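4. 事業転換の同定と創業者経歴の符号化

4.1 対象企業と資料の範囲

本節では、機械学習を主たる事業とする未上場企業の事業転換を、公開資料からどのように同定したかを述べる。前節で定義したとおり、事業転換とは、主力製品の顧客層、課金単位、提供形態のうち少なくとも二つが変わり、かつ変更後の状態が次の資金調達の公表まで維持された場合を指す。名称の変更、本社の移転、代表者の交代は、それ自体としては事業転換に含めない。

対象は76社である。採録の条件は、設立時の登記目的に機械学習またはこれに準ずる語が含まれること、外部からの出資を一度以上受けていること、設立から採録時点まで法人格が継続していることとした。大学の研究室が母体となった企業も、研究室との契約関係が解消されていない場合を含めて対象とした。親会社の連結対象となっている企業は、意思決定の主体が特定できないため除外した。買収後も独立した製品名で営業を続ける企業については、買収公表日までの資料のみを用いた。

資料は、企業の発表文、自社サイトの保存版、創業者へのインタビュー記事、投資家側の公表文、求人票の五種に区分した。収集した文書は2106件で、重複と転載を除いた1197件を分析に用いた。転載の判定は本文の一致率によらず、発表主体と発表日の組によって行った。通信社が配信した文面を複数の媒体が見出しだけ変えて掲載する例が多く、本文の一致率だけでは、企業自身が後日加筆した版まで除外してしまうためである。収集の締切は2020年1月30日とし、それ以降に改訂されたページは、締切前の保存版が得られる場合に限り保存版を採用した。

求人票は、先行研究では補助的に扱われることが多い。本研究ではこれを主資料の一つとした。発表文は転換の完了後に書かれる傾向が強く、転換の開始時点を推定する手掛かりに乏しい。求人票には、募集職種の構成や必要技能の記述を通じて、公表前の製品方針が断片的に表れる。ただし、求人票の掲載期間は媒体の仕様に左右され、掲載終了をもって採用の完了とみなすことはできない。したがって、求人票から得た日付はすべて「遅くともこの時点」という上限値として扱い、開始日の推定値としては用いていない。

4.2 創業者経歴の変数

創業者の経歴は、学歴、前職、過去の創業経験、共同創業者との関係の四項目について符号化した。学歴のうち、学位の取得と在籍のみの区別はとくに慎重を要した。紹介記事では中途退学が強調される例と、在籍の事実だけを記して学位の有無に触れない例とが混在する。前者は記事の性格上、誇張の余地がある。後者は読者に学位取得を推測させる。いずれの場合も、大学側の公表名簿、本人の履歴、学位論文の所在のいずれかで確認できるまで「不明」とした。この処理によって学歴変数の欠測は増えたが、推測による補完は行わなかった。

前職については、最後に所属した組織と、在籍期間が最長であった組織を別の変数とした。両者が一致しない創業者は少なくない。大手企業に短期間在籍した経歴は投資家向け資料で前面に出されやすく、長期間在籍した組織が小規模である場合、資料から脱落する。Llewellyn と Ong による予備的な符号化では、この脱落を考慮せずに前職を単一の変数としていたため、大手企業出身者の比率が過大になっていた。本研究では両名の符号化票を引き継いだうえで、変数を分割して再入力した。

過去の創業経験は、法人の設立に代表者または取締役として関与した場合に「あり」とした。学生時代の任意団体、法人化されなかった共同開発、登記後に一度も売上を計上しなかった休眠会社は「なし」に含めた。この基準は、創業経験を広く取る既存の指標に比べて保守的である。過去の企業が売却された場合でも、売却額は変数に含めていない。売却額の公表は任意であり、公表された事例のみを用いると、条件の良い売却に標本が偏る。

共同創業者との関係は、同級、同僚、家族、紹介、その他に分けた。紹介には、出資者や支援プログラムの運営者による引き合わせが含まれる。複数の関係が並存する場合は、最も早い時期に成立した関係を採用した。たとえば、大学で同級であった二名が後に同じ企業に勤めた場合は同級とする。時期の前後が資料から判定できない場合には、本人の発言を含む資料を優先した。

4.3 符号化の手順と一致度

符号化は Trevor と Riquelme が独立に行い、不一致の箇所を Powell が裁定した。裁定者には、二名の判定結果を伏せた状態で原資料のみを渡し、第三の判定を先に確定させたのち、三者の結果を照合した。裁定者が先行する判定を知ることで多数側に引き寄せられる効果を避けるための措置である。三者の判定がいずれも異なった項目は欠測とした。

不一致が集中したのは、提供形態の変更の有無であった。研究開発の受託を主としていた企業が、受託の成果物を後に定額制の製品として再提供する場合、どの時点で提供形態が変わったとみなすかは資料の書き方に依存する。当初の手引きでは「価格表の掲載」を基準としていたが、価格を個別見積りとする企業には適用できなかった。改訂後の手引きでは、価格表の掲載、利用規約の公開、導入事例における複数顧客への同一製品の提供のうち、最も早いものを変更時点とした。改訂は四月に行い、改訂前に処理した企業についても同じ基準で再判定した。

顧客層の変更についても補足を要する。顧客層は、個人、小規模事業者、大企業、公的機関、研究機関の五区分としたが、実際には複数の層を同時に対象とする企業が多い。そこで、資料中で導入事例として実名が挙がった顧客の層を主たる層とし、対象として宣言されているだけの層は副次的な層として記録した。主たる層が変わらず、副次的な層だけが増減した場合は、事業の拡張または縮小とみなし、転換には数えない。

課金単位は、利用者数、処理量、契約期間、成果、無償の別に記録した。処理量課金の中には、推論の回数によるもの、計算時間によるもの、出力されたデータの量によるものが含まれる。これらの間の移行は、技術的には小さな変更であっても、顧客の支出構造に与える影響が大きい。本研究では課金単位の変更として扱ったが、この扱いに異論がありうることは認識しており、移行を変更に含めない場合の集計を付録に示した。

4.4 転換の類型

以上の手順により、26社に事業転換が認められた。転換の方向は大きく三類型に整理できる。第一は消費者向けの応用から開発者向けの基盤への移行、第二は受託開発から製品への移行、第三は製品から社内利用の技術への後退である。第三の類型は公表資料に表れにくく、同定の多くを求人票と自社サイトの保存版に負っている。

第一の類型の典型は Skemano である。同社は位置情報を利用した個人向けの通知サービスとして出発し、利用者の移動履歴から訪問先を推定する仕組みを後に外部へ提供した。発表文では、この変更は当初からの計画の延長と説明されている。一方、保存版のサイトでは、個人向けサービスの説明が先に縮小され、開発者向けの文書が公開されるまでに空白の期間がある。この空白期間の求人票には、製品設計の職種がなく、文書作成と技術支援の職種のみが掲載されていた。転換の開始は、発表文の示す時期よりも前に置くのが妥当である。

Courtois は第二の類型に属する。創業者二名はいずれも過去の創業経験を「なし」と符号化されたが、うち一名は学生時代に任意団体で同種の受託を行っており、広い基準を採れば「あり」となる。この事例は、創業経験の定義が結果に影響しうることを示している。同社の受託案件は保険金請求書類の分類に集中しており、製品化にあたって分類対象を変えていない。変わったのは提供形態と課金単位であり、顧客層は維持された。

Brovska については、製品名の変更が二度あったため、当初の符号化では転換を二回と記録していた。再判定の結果、一度目の変更は商標上の理由によるもので、顧客層、課金単位、提供形態のいずれにも変更がないことが確認された。転換は二度目の変更に伴う一回のみである。名称の変更を転換から除外する本研究の定義は、この種の過大計上を防ぐ役割を果たすが、名称変更を契機として徐々に顧客層を移す企業を見落とすおそれも残る。

第三の類型として記録した Flotley は、合成画像の生成を外部顧客に提供していた。同社の提供物は、認識モデルの学習に用いる画像とその注釈であり、顧客は出力された画像の量に応じて料金を支払った。後に同社は外部への提供を停止し、同じ技術を自社の検査用ソフトウェアの開発に限って用いるようになった。レンダリングによる画像の例を図1に示す。

図1 レンダリング画像の例。淡い灰色の面と、輪郭のぼやけた影。 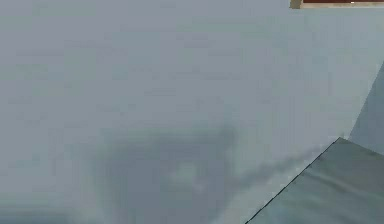

外部提供の停止は発表文では触れられていない。停止の時期は、利用規約のページが保存版から消えた時点と、顧客支援の職種が求人票から消えた時点とによって挟み込んだ。両者の間隔は同社の決算期をまたぐため、年単位の集計では停止をどちらの年に帰属させるかが問題になる。本研究では遅い方の年に帰属させた。早い方の年に帰属させても、類型ごとの構成に変化はない。

外部提供を停止した企業を「後退」と呼ぶことには、価値判断が含まれるとの指摘がありうる。社内利用への限定は、外部の顧客ごとに異なる要求への対応を省き、限られた人員を一つの製品に集める選択とも解釈できる。用語はあくまで市場への提供範囲の縮小を指すものであり、業績の悪化を含意しない。実際、第三の類型に属する企業の中には、停止後に新たな出資を受けたものがある。

4.5 創業者経歴との対応

転換の有無と創業者経歴との対応を見ると、過去の創業経験を持つ創業者がいる企業では、転換の公表が早い時期に行われる傾向が認められた。ただし、この傾向は転換そのものの早さを示すとは限らない。創業経験者は媒体との接点を多く持ち、同じ時期に転換した他社よりも公表が早まる可能性がある。求人票から得た上限値を用いると、両群の差は縮小した。公表日のみに依拠した分析は、経験の効果を過大に見積もるおそれがある。

学位の有無については、欠測が多く、明確な対応は確認できなかった。中途退学者を含む企業は、紹介記事の件数が多い。記事の件数が多い企業ほど転換が検出されやすいという資料上の偏りがあるため、学歴と転換の見かけ上の関連は、少なくとも一部がこの偏りに由来すると考えられる。記事件数を統制した場合の結果は次節で扱う。

共同創業者との関係では、紹介によって成立した組で、転換の前後に創業者の一名が離脱する例が目立った。離脱が転換の原因であるのか、転換の結果であるのかは、本研究の資料からは判定できない。離脱の公表は転換の公表と同日に行われることが多く、前後関係を示す資料が残りにくい。離脱した創業者本人へのインタビューが得られた企業でも、説明は企業側の発表文と一致しないことがあり、その場合は両者を併記して符号化票に残した。

なお、代表者が在任中に他の組織の役職を兼ねていた企業については、兼務の開始日と終了日を別途記録した。兼務先が出資者である場合と、非営利の研究組織である場合とでは、転換への関与の形が異なると予想される。しかし、兼務の終了日を明示した資料は少なく、役員一覧の保存版から氏名が消えた時点で代用せざるをえなかった。この代用値は更新頻度の低いサイトほど遅れるため、以下の回帰分析では兼務を期間としてではなく、有無の二値として投入する。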